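Cabo amarelo a roçar no punho do braço e pinça que raspa no fundo da caixa. Como é que vocês prendem isto?

Fórum da comunidade Soltani > Braços e células > Manutenção
Publicado a 2 de novembro de 2025

Banafsheh Jafarzadeh

Olá a todos! Escrevo do laboratório de Ovdale, onde tomo conta de uma célula pequenina de apanhar objetos (um braço, uma pinça metálica, uma caixa cinzenta em cima de uma mesa de madeira e pouco mais). Herdei a célula em abril, já montada, e até agora limitei-me a limpar, apertar parafusos e trocar os objetos da caixa. Só que agora tenho dois problemas e desconfio que estão ligados.

O primeiro é o cabo amarelo. Desce pelo braço juntamente com um molho de cabos pretos e depois faz uma volta larga à volta da tampa laranja-acastanhada da articulação. Quando o punho roda quase até ao limite, a volta estica e ouço um estalido, e há dias em que perco a comunicação com a pinça uns segundos. Depois volta sozinha, o que me irrita mais do que se morresse de vez. Já troquei a ficha do lado do armário e ficou igual.

O segundo é a caixa. O painel inclinado lá de trás está todo marcado na parte de baixo, riscos e mais riscos, e não sei dizer se são antigos ou se sou eu que os ando a fazer. Na semana passada medi a altura a que os dedos param e deu-me 4 mm acima do fundo no centro, mas encostada ao canto direito dá-me menos, e não percebo porquê, porque a mesa está nivelada (verifiquei duas vezes, com dois níveis diferentes). 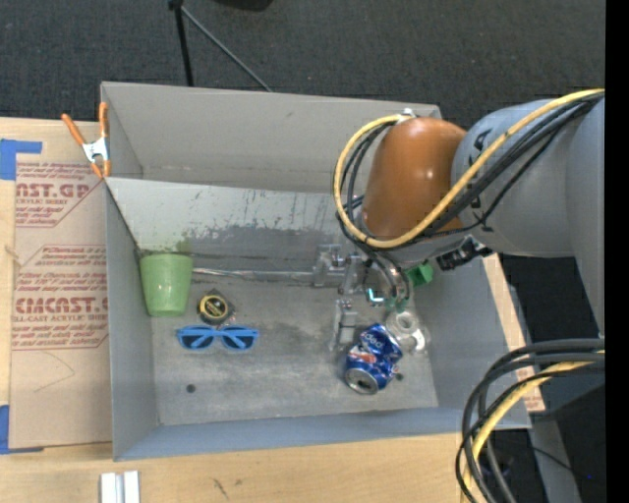
A célula com a pinça sobre o lado direito da caixa, por cima da lata azul.

Para adiantar trabalho a quem responder: a caixa só tem uma mola de aperto, a de cabos laranja no canto superior esquerdo. A chapa de acrílico ao lado, a do papel castanho, está presa com fita azul e não tem nada a ver com isto. Os objetos são os do costume, lata, copo, fita métrica, óculos de sol. O programa faz 150 ciclos por turno e os erros aparecem quase sempre na segunda metade, mas não juro.

O que eu queria saber: encurto a volta do cabo, ponho mais um ponto de fixação, ou passo tudo para uma calha? E quanto à caixa, vale a pena mexer nos limites do programa antes de a prender melhor? Tenho uma visita da Rilamska daqui a pouco tempo e gostava muito de não estar de chave na mão quando eles entrarem!

Ardalan Rezaei

Olá, Banafsheh! Passei exatamente por isto na nossa célula de Vadville e perdi uma tarde inteira a culpar a ficha, portanto estás em boa companhia.

Não encurtes a volta. É a primeira coisa que apetece fazer, porque aquilo parece desarrumado, mas a folga está ali para o punho poder rodar. Se encurtas, o esforço vai todo para a ficha. O que eu fazia, com o braço parado e a alimentação cortada no armário (cortada mesmo, com o cadeado posto, não é só a paragem de emergência):

Solta a fixação clara do cimo da volta, aquela que encosta os cabos à tampa. Passa os dedos pelo cabo amarelo dali para baixo, devagar, à procura de uma zona achatada ou mais mole. Se encontrares, troca o cabo, não ponhas fita.

Se estiver bom, leva o punho ao limite dos dois lados, em modo manual e velocidade mínima, com a fixação solta e tu fora do alcance do braço. Vê quanto cabo ele pede no pior caso. Volta a parar tudo, corta a alimentação outra vez, e só então fixas, deixando essa folga e mais uns 40 mm. Eu uso velcro largo em vez de abraçadeira de plástico, que morde a capa quando a apertamos com entusiasmo a mais (falo por mim).

Separa também o amarelo do molho preto no sítio onde passam lado a lado. No nosso caso roçavam um no outro e a capa estava polida como um sapato de domingo. Uma manga têxtil resolveu. E olha para as mangueiras escuras que descem para a pinça, já que estás com as mãos na massa: se alguma ficar tesa na mesma posição, tens outro problema à espera.

Aos nossos cabos dou 3.000 horas e depois troco, estejam bonitos ou feios. Não é número de manual nenhum, é o meu.

Murdo Munro

Põe uma calha e acabou.

Hamidreza Amini

Calha numa articulação que roda desse modo, eu não punha. Na parte reta do braço sim, no punho vai prender na primeira volta mais apertada.

Mas queria responder à parte da caixa, que ficou esquecida. Uma mola só num canto deixa a caixa pivotar. Cada vez que a pinça toca numa parede, ela roda um bocadinho, e ao fim de muitos ciclos já não está onde o programa julga que está. Isso pode bater certo com os teus erros na segunda metade do turno. Faz um risco a lápis na mesa junto aos cantos de baixo, corre um turno e vê se a caixa saiu do risco. Se saiu, aparafusa uns batentes à mesa e põe outra mola no canto oposto.

A diferença de altura junto ao lado direito pode ser do fundo da própria caixa, que nem sempre é plano. Mede com um calço em vários sítios, com a caixa vazia e o braço recolhido. Só depois é que eu mexia no limite inferior do programa, e subia-o pelo ponto mais alto do fundo, nunca pela média.

Já agora, tira os objetos todos antes de voltares a calibrar. Uma lata amolgada por baixo dos dedos dá-te uma leitura de contacto muito convincente e completamente errada. Os riscos do painel, fotografa-os hoje e compara daqui a umas semanas, é a maneira de saberes se são teus.

Banafsheh Jafarzadeh

Obrigada aos três! Fiz o risco a lápis e a caixa andou, e não foi pouco. Já pedi os batentes à oficina. O cabo vejo amanhã de manhã com o Kianoush Mousavi, que tem o cadeado do armário, e depois digo aqui se havia zona mole ou não.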